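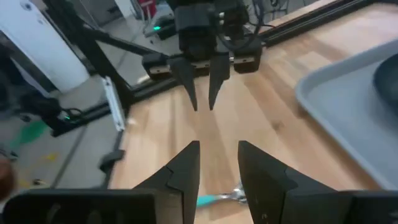
Prondov's community kitchen gets its big table back

January 8, 2021

By Philomena Akolgo

If you've cooked at the Ocampo Street kitchen in the last few years, you know the big table. You've probably chopped onions on it, too! Well, I stopped by this week and I'm happy to report that it's back in use after 19 days away, and I could hardly keep my hands off it.

The work was done over at Lirkport, where they sanded out the worst of the knife marks and gave the top a fresh coat of oil. The bill came to $300, paid out of what we made on the June soup supper (thank you again to everyone who bought a second bowl). I was a little afraid they'd sand all the life out of it. They didn't – the strips still run from pale tan to a nice honey color, and there are a few darker streaks in the wood that I'm glad to see again. It has a soft shine to it now, and I like it a lot.

The utensils are coming out of their boxes as well. The one with the turquoise handle was lying on the table when I was there, and I'd have known that color anywhere. If you left one of your own spoons or peelers with us before the table went out, come and look through the box by the door. Anything still in it at the end of the month goes into the shared drawer.

A couple of requests now that the top has been redone. Please use a board, even for bread. Hot pots go on the trivets, and spills get wiped up right away with a damp cloth and then a dry one. No bleach spray, please! Lirkport says it will need oil again in 4 months, and I've put that on the wall calendar so we don't forget like last time.

Cooking sessions start up again next week with 5 places at each one, and the sign-up sheet is at the Flarkisis bakery counter, same as before. First up is flatbread, which means flour all over that lovely wood. I've already put my name down, and I'm bringing my own rolling pin.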